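Procuro gente para um podcast sobre crimes antigos (e confissões tardias)

Olá! Faço o Flomilier, um podcast em português sobre processos-crime que ficaram esquecidos nas gavetas, e ando à procura de companhia para a próxima temporada. Até agora fiz quase tudo sozinha, da leitura dos autos à montagem, e já não dou conta. Tenho 2 vagas para investigação e 2 para leitura de voz, e adorava preenchê-las antes do fim do verão.

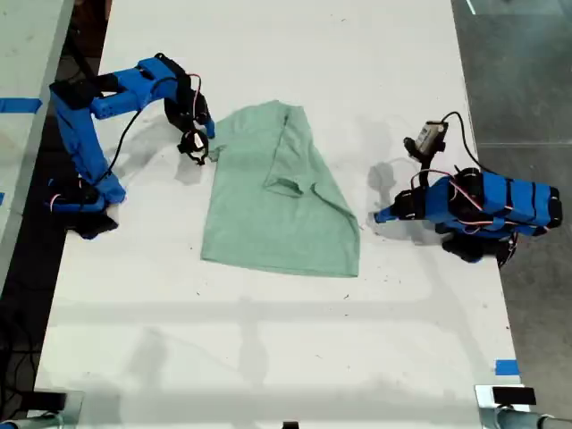

A temporada gira à volta de uma pergunta que me persegue desde a faculdade: o que faz a justiça quando alguém confessa uma coisa grave muitos anos depois, sem dizer onde nem quando? Há arquivos cheios disto — cartas ao tribunal, declarações a meio de uma entrevista, bilhetes deixados a um padre — e quase sempre o mais interessante é o que a polícia fez a seguir. Serão 3 episódios longos, e o primeiro passa-se em Nerkthorpe, uma terra inglesa pequenina onde um inquérito foi reaberto por causa de um artigo de jornal local.

Quem investiga vai ler muito, em português e em inglês, e vai telefonar a arquivos que não atendem (paciência, por favor!). Não peço curso de Direito nem de Jornalismo. Peço que saibam distinguir um suspeito de um arguido e um arguido de um condenado, e que não escrevam «o assassino» antes de haver sentença.

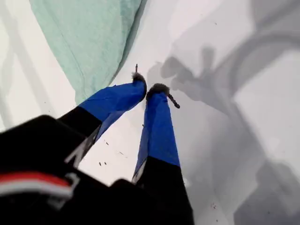 Pinça com revestimento azul nos dois dedos, sobre superfície branca.

Para a leitura de voz, quero pessoas que leiam depoimentos sem fazer teatro. Sotaques de todo o lado são bem-vindos, a sério, quanto mais misturados melhor. Gravamos à distância ou no estúdio da Korar, a produtora que me empresta a cabine.
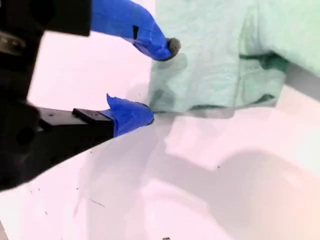
O que ofereço

O orçamento total é de 4000 euros, dividido por igual entre as quatro pessoas, com metade paga no arranque e o resto na entrega. Sei que não é uma fortuna. Há recibo, contrato simples e nome na ficha técnica de todos os episódios. As reuniões são por vídeo, ao fim da tarde, e as gravações começam em agosto.

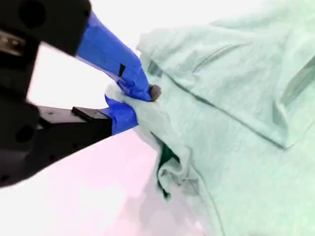 Candidatar-se é fácil: mandem uma página sobre um caso que vos tenha ficado na cabeça e, para as vozes, uma gravação curta feita no telemóvel. Não quero o caso famoso que toda a gente já ouviu. Prefiro uma história em que o processo dependa de um pormenor de nada, uma peça de roupa, por exemplo, uma camisola verde-menta clara como a da fotografia, que uma testemunha jura ter visto azul. Contem-me o que ficou provado e o que ficou por provar, e digam de onde tiraram cada coisa. O endereço é o do costume, na página de contactos, com «Kiều» no assunto (é o nome de trabalho da temporada e assim encontro as mensagens). Respondo a toda a gente, às vezes devagar — se eu demorar, insistam!

22 de junho de 2025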